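Notas da aula 2 – Índigo: cuba, ar e paciência

Vou passar para aqui o que disse na aula, mais aquilo que não coube porque nos perdemos vinte minutos a falar de urina (já lá vamos). Quem esteve presente pode saltar a primeira parte; quem faltou leia tudo, que a ficha da próxima semana pega exatamente nisto.

Comecemos pelo problema de base. O índigo não se dissolve em água. Pegam num bocadinho do pó azul, deitam-no num copo, mexem até doer o braço e ficam com um copo de água suja com pó azul no fundo. Se mergulharem um pano nessa mistura, sai um pano sujo que larga tudo na primeira lavagem. Isto é estranho para quem vem da aula da garança, onde a cor passa para a água e o mordente trata de a prender à fibra. Com o índigo esqueçam o mordente, esqueçam o alúmen, esqueçam a panela ao lume até ganhar cor. É outra família: chamamos-lhe corante de cuba.

O truque é transformar o índigo noutra coisa durante algum tempo. Em meio alcalino, e com um agente redutor por perto, a molécula passa à forma reduzida, o leucoíndigo, que se dissolve e que tem afinidade para a fibra. «Leuco» vem do grego para branco, mas não fiquem à espera de um banho branco – uma cuba em bom estado é amarelo-esverdeada, às vezes a puxar para o âmbar, com uma película acobreada à superfície e um monte de espuma azul a que os tintureiros chamam flor. Eu adoro a flor! É o primeiro sinal de que a cuba está viva.

Mergulha-se a fibra, espera-se, tira-se, e é nesse momento que toda a gente pega no telemóvel: o pano sai verde e vai ficando azul à nossa frente, à medida que o oxigénio do ar devolve o índigo à forma insolúvel, agora alojado na fibra. A reação é a mesma, ao contrário. Se perceberem isto percebem quase tudo o resto da aula.

As três cubas de que falámos

A de fermentação é a antiga, e há versões dela por todo o lado onde se tingiu de azul. Põem-se bactérias a fazer o trabalho de redução, alimentadas com farelo, melaço, tâmaras, o que houver, e mantém-se tudo morno e alcalino com cinza ou cal. A urina envelhecida entra aqui porque a ureia se decompõe e liberta amónia, que dá a alcalinidade. Cheira como imaginam. Pode demorar dias a arrancar e pode durar meses se for bem tratada, e eu já tive uma que morreu num fim de semana prolongado porque desliguei a manta térmica. Chorei um bocadinho, confesso.

A de frutose é a que vamos fazer. Índigo, cal hidratada, frutose, água quente. Quem quiser decorar proporções, decore 1-2-3: uma parte de índigo, duas de cal, três de frutose, em peso. Arranca em menos de uma hora se a água estiver quente o suficiente, e não cheira a quase nada.

A de hidrossulfito (ditionito de sódio) é a rápida, usada na indústria e em muitos ateliês. Funciona muito bem e é previsível, mas o produto reage mal à humidade, irrita as vias respiratórias e não o quero aberto na nossa sala sem extração. O Quentin Langlois perguntou se podia levar um frasco para experimentar em casa e a resposta continua a ser não, Quentin.

Do banho ao caderno

Uma cuba fraca com muitos mergulhos dá um azul melhor do que uma cuba forte com um mergulho só. Parece teimosia de tintureira velha, mas tem explicação: o índigo entra pouco na fibra e assenta em camadas, e uma camada grossa depositada à pressa fica mal agarrada e sai por fricção. Façam mergulhos curtos, deixem oxidar bem entre cada um, e anotem. Anotem mesmo! Na minha pasta de amostras, a que levei à aula, há 112 fichas e as mais inúteis são as mais bonitas: azuis lindíssimos, sem uma única nota sobre tempo ou temperatura, que nunca mais consegui repetir.

A ficha que uso tem estas linhas, copiem-na à vontade:

fibra e peso seco
lavagem prévia (sim/não, com quê)
tipo de cuba e idade
temperatura e pH no início
número de mergulhos e duração de cada um
tempo de oxidação entre mergulhos
enxaguamento e neutralização
observações ao fim de uma semana

Sobre a neutralização: em lã e seda um banho final com um fio de vinagre faz mesmo diferença, as fibras proteicas não gostam de ficar em meio alcalino. Em algodão e linho sou menos rigorosa, mas como enxaguam de qualquer maneira, ponham lá o vinagre.

Erros que vi no laboratório e que vou voltar a ver: mexer a cuba como quem bate claras (estão a meter oxigénio lá dentro, é precisamente o que não queremos); deixar cair pingos de cima em vez de espremer o pano junto à superfície; mergulhar fibra seca, que leva ar preso; e tocar no sedimento do fundo. Se a cuba ficar azul em vez de verde, parem, aqueçam, juntem um pouco de frutose e vão tomar café.

Plantas, muito depressa

Quando digo «índigo» estou a falar de uma molécula, e há várias plantas que nos dão o caminho até ela. A anileira (Indigofera tinctoria e parentes) nos climas quentes, o pastel-dos-tintureiros (Isatis tinctoria) na Europa, a Persicaria tinctoria no Japão e em boa parte da Ásia oriental. Nenhuma delas tem índigo já feito nas folhas, têm precursores que se transformam depois da colheita. Por isso é que uma folha fresca é verde e uma folha pisada e esquecida em cima da mesa aparece com manchas azuis.

O pastel tem muito menos corante por quilo de folha, e a chegada do índigo vindo do Oriente deu cabo de muitos negócios europeus, com proibições e tudo pelo meio. No fim do século XIX veio o índigo de síntese e virou a mesa outra vez. Quimicamente a molécula é a mesma. O que muda nos naturais são as impurezas, e há quem jure que se vê no tom final. Eu digo que às vezes vejo, e às vezes acho que quero ver.

O Quentin Bouvier, que fez esta cadeira comigo há uns anos e agora cultiva pastel em Arnden, mandou-me um saquinho de pigmento da última colheita. Dá para experiências de até 400 gramas de fibra, se formos poupados. Fica reservado para o exercício final.

Porque é que o azul se vai embora

Voltando às camadas. O índigo fica sobretudo na parte de fora do fio, e o miolo fica claro, coisa que na ganga é até procurada: tingem-se os fios da teia com passagens rápidas, a trama fica por tingir, e o tecido sai em sarja com o azul quase todo do lado direito. Quando o uso raspa a superfície, aparece o claro que estava por baixo. Joelhos, coxas, bolsos, bainhas, tudo o que roça. Também há desgaste feito de propósito em fábrica, com abrasão, enzimas ou laser, e distinguir um do outro numa peça que nos chega à mão sem história nem sempre é possível.
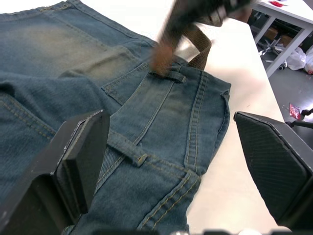

Ganga azul desbotada, com zonas de desgaste mais claras.

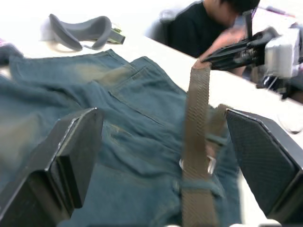 A isto soma-se a luz. O índigo aguenta-se bastante bem em lã e menos bem em algodão, e a resposta depende também da profundidade da cor: um azul-céu perde-se muito antes de um azul-noite. Nos ensaios caseiros da turma anterior, as tiras ficaram na janela virada a sul durante 267 horas de sol, metade tapada com cartão, e nos tons pálidos a linha via-se a olho nu. Nos escuros tivemos de discutir.

Distingam sempre três coisas quando escreverem sobre perda de cor: solidez à luz, solidez à lavagem e solidez à fricção. O índigo bem aplicado é bom nas duas primeiras em muitos casos e medíocre na terceira, por mais cuidadosos que sejam. Façam o teste do lenço branco, a seco e depois húmido, com dez passagens de cada, e colem o resultado ao lado da amostra.

Para a próxima sessão

Tragam luvas até ao cotovelo, roupa que possa morrer e um frasco de vidro com tampa. Cada pessoa prepara seis meadas pequenas de algodão e duas de lã, já lavadas e pesadas (em seco, por favor, no ano passado houve quem pesasse molhado e as contas não batiam certo com nada). Atem uma etiqueta de plástico ou façam nós para as identificar; o papel desfaz-se na cuba e depois é a lotaria.

Leiam as páginas sobre redução no manual e vejam se conseguem escrever, por palavras vossas, o que acontece ao pano entre o momento em que sai verde e o momento em que fica azul. Meia página chega. Quem quiser desenhar, desenhe.

Tenho fitas de pH para toda a gente e um termómetro por bancada. O forno de secagem continua avariado, por isso as meadas secam no estendal do corredor e levam-nas na semana seguinte.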